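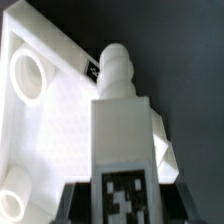 I finally got myself along to the open day at the Gillberg workshop on 20 August 2018, after two years of saying I would, and I'm so glad I did! It's a fair old trek (40 minutes on the bus, then a walk past the allotments), and I'd pictured a handful of us standing politely at the back. The chap on the door told me they'd had 260 people through before lunch.

Most of the crowd had gone straight for the Pruter stand, where the big noisy lifting machine was, so I slipped off to the Fluda room and had a lovely long look at the assembly bench. The job is putting together a little piece of furniture out of plain white parts, and I could have watched it all afternoon. One arm, two fingers, and a lot of patience. What I hadn't expected was how much thought goes into a thing I'd do without looking, like picking up a leg by its sides and keeping it upright.

I asked about the black and white squares stuck on the parts, because they look like tiny crosswords. They help the computer work out where each part is and which way round it's facing. 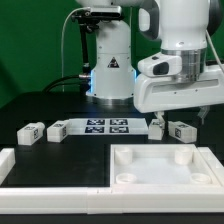
I also asked how many goes it takes to get any good at this, and was told they were on attempt 423, which cheered me up no end about my own flat-pack record. My bookcase only took me three.

Tea was in the Myung building next door, with very decent fruit cake, and I had a good natter with a couple who'd come over from the coast just for the day. They'd liked the Fluda room best as well.

There's another open day in October. Entry is free but you do need to put your name down, and they stop at 400. If anyone fancies sharing a lift, leave a note in the newsletter box and I'll see who's going from our end of town.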